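Books about leaving home and never quite arriving - what are you all reading?
Forum > Reading Room > Poetry, essays & memoir

saltmarsh_lil
Started this thread as I'm putting together a reading list for our group and I'm stuck. We've got 12 of us most months and the theme for September is living in two languages. I want poems and essays, maybe one short memoir. 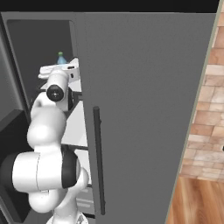 White arm, tall grey fridge.

So far I've got Awasthi's kitchen essays (the collection from Drovico, the green paperback) and a bilingual pamphlet called Tinasier that I picked up second hand and have now read three times. Past that I'm blank! Nothing over 300 pages please, half of us read on the bus.

pepperwort
Ooh, Tinasier is lovely. I read the left-hand pages first and then went back for the right-hand ones, and I think that was a mistake. They aren't straight translations of each other. There's one about the grandmother's coat where the English version leaves out the whole last verse and I only noticed on the second go. My other half thinks it's a printing error. I don't.

old_biro
It's a printing error. My copy has a slip tucked in the back that says so.

pepperwort
Mine hasn't got a slip! Which printing is yours?

old_biro
Second. Blue spine. The slip gives the missing verse in English and to be fair it's not very good, so maybe you've got the better version.

saltmarsh_lil
Well now I've gone and checked and mine has no slip either. I'd built a whole discussion question round that missing verse. Might keep it in anyway.

quince_and_co
I'm going to be the grump here and say I didn't get on with the Awasthi. I grew up between two places myself and I'm a bit worn out by books where the food does all the work. Somebody peels a mango, somebody cries, end of essay. My mum hated cooking. We had beans on toast in three countries. Where's that book?

saltmarsh_lil
Ha, fair, but have you read as far as the fifth essay? It's the one about pretending not to understand her aunt on the phone, and there's barely a biscuit in it.

quince_and_co
I gave up in the fourth. So possibly my own fault.

tidewrack
I'm with quince on this, up to a point. The essays that stayed with me were the cross ones. She's so much better when she's annoyed with her family than when she's missing them. The one about filling in forms for her dad at the age of nine made me put the book down and go for a walk, I used to do exactly that for mine (the gas board, the school, everything) and I'd never seen it written about.

old_biro
I never know what to do with the bits left untranslated. I don't mind not understanding a word here and there but there's a whole paragraph in the Awasthi with no help at all. I paid for the whole book, I'd like to read the whole book.

pepperwort
But you did read the whole book, you just read it the way her neighbours would have heard her! I quite like being shut out for a page. My gran used to swap languages when she didn't want us kids to know what we were getting for Christmas, and it felt just like that.

old_biro
I see what you're getting at but I still want a glossary. Even a short one. Clemex do them at the back of all their anthologies and it does no harm to anyone.

tidewrack
Glossaries drive me up the wall. You end up with a finger in the back of the book the whole time.

quince_and_co
Speaking of Clemex, their border poems anthology might suit the group? It's a brick, 700 pages, but you could pick out 24 poems and that'd be two each. The first section is mostly old ballads and I'd skip it. The middle is where it gets good, lots of short things by people writing in whichever language they were angriest in.

saltmarsh_lil
Two each is a really nice idea, thank you. I could let people pick their own and bring one to read aloud. Is it still in print?

quince_and_co
No idea, mine's from the library. I've renewed it 5 times and they've started giving me looks.

pepperwort
Could you get people to read in the original as well if they have the language? We did that at my old group and it was the best evening we had. One woman read hers so fast that we all clapped before we'd heard the English.

saltmarsh_lil
I'd love that, though I know at least two who'd be mortified. I'm one of them - my accent has gone completely and my cousins laugh at me down the phone. I'll make it optional.

tidewrack
Mine laugh at me too. Read it anyway.

old_biro
lil, if you want the missing verse from Tinasier I can type it out and message it over. It's only six lines.

saltmarsh_lil
Yes please! I'll hold it back until after they've argued about it.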